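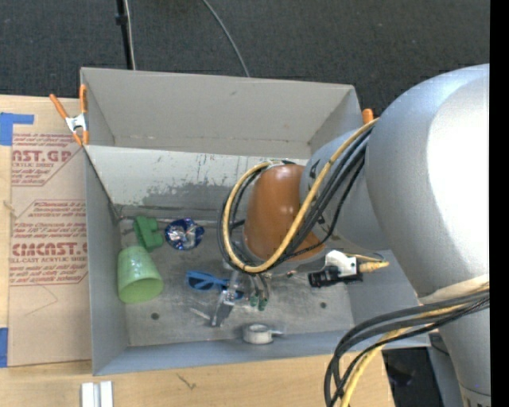

Rhona Purves wrote to us after last year's residency to say she had arrived at Wudidgate with a plan for six drawings and left with one, four metres long, which she had made by walking the sea wall every morning with graphite in her coat pocket. Could we please, she asked, run it again, and could we make the applications a bit less like a tax return?

Yes to both. The form is now two pages.

Open call: Long Distance
Residency and group exhibition, Wudidgate

We are looking for 4 artists to spend June with us making new work about journeys, long walks, crossings, errands, getting lost and coming back late. We are very fond of conceptual and performance-based practice, and of work that leaves only a small trace behind it – a map, a receipt, a slide, a sentence on a wall. Painters and sculptors are just as welcome. So are people who aren't sure what to call what they do.

The residency takes its name from a piece by Vlasta Bednárik, who walked from Nulstead to the coast carrying a church door key and posted a blank card home from every village that still had a postbox. The cards belong to our small collection and will be out on the table for anyone who wants to handle them. They are wonderful things, and much funnier in the hand than in reproduction.

What you get

A studio of your own on the first floor, with north light and a sink.
A bedroom in the Lennox house, ten minutes' walk away, with a shared kitchen.
A fee of £1677, paid in two halves, one on arrival and one at the end of the month.
Up to £450 towards materials, against receipts.
Travel within the UK at standard fare. If you are coming from further afield, talk to us first and we'll see what we can manage.
A place in the group exhibition at Clanevo in the autumn, with transport and installation covered.

Ferhat Taşdemir will be curating the exhibition and will visit each studio at least twice during the month. He likes to see things early, when they are still a mess, so please don't tidy up for him. Gregor Lindsay looks after the workshop and can help with timber, basic metalwork, projection and anything that needs hanging from a ceiling. We can't offer a kiln or a darkroom this year, sorry.

What we ask of you

Be here for the whole month if you can. A few days away is fine. We'd like each artist to give one public event, in whatever form suits the work: a talk, a walk, a reading, a meal, an hour of silence. Our open studio is on a Saturday and usually brings in a lovely crowd from the town, including plenty of people who never go near a gallery otherwise.

Who can apply

Anyone over 18 who isn't in full-time education. There is no upper age limit and you don't need a degree or a gallery. Collectives can apply as one artist, but the fee has to be shared and the bedroom really does only sleep two.

The studios are reached by a flight of 14 stairs. We have one ground-floor space which is step-free, with an accessible toilet next to it, and we will hold it for whoever needs it. Tell us on the form or ring for a chat.

How to apply

Send us the completed form, up to eight images or ten minutes of video or sound, and a few paragraphs on what you might do here. It can be a hunch. Plans change once people have seen the estuary, and we would much sooner read about something you are itching to try than a polished proposal. You can send a voice recording in place of the written part.

Everything is read by two people, and everyone gets a reply. Questions about the building or the dates go to Alistair Rankin in the office, who is in from 10am and is happy to talk things through before you apply.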